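4. Setting up the reading lamp timer

The box says the Bakos timer will "look after your eyes". I have my doubts. It switches a lamp on and off, and that much it does well enough.

1. Plug the timer into the wall, then the lamp into the timer.
2. Leave the lamp's own switch on.
3. Hold SET until the clock flashes. Nekent claims three seconds; allow longer.
4. Enter the time, then press SET again.

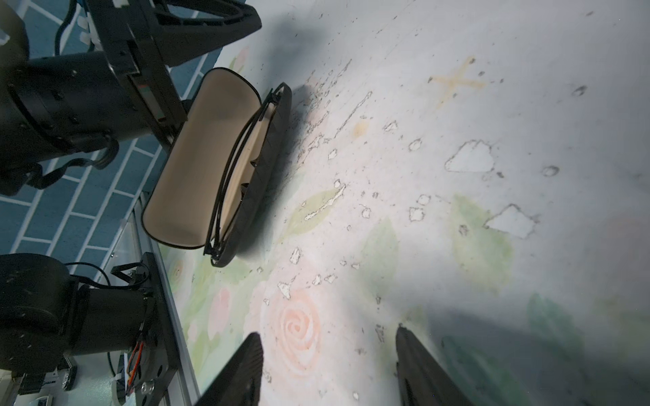

Page last changed: March 27, 2026 (R. Gamage)

Note: The "smart dusk" mode is meant to follow the seasons. Ours came on at lunch in September. Use fixed times.

5. Choose ON and OFF times and press SAVE after each one. The timer won't warn you if you forget.

Caution: Do not use a bulb over 100 watts, whatever the lamp's label allows.
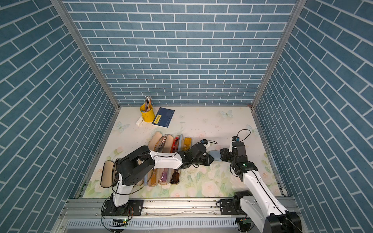

6. Test it with an ON time two minutes ahead. If the lamp stays dark, try another bulb before you call the help line - they will only ask you to do that anyway.

Fault code 23 means the clock has lost power. Go back to step 3.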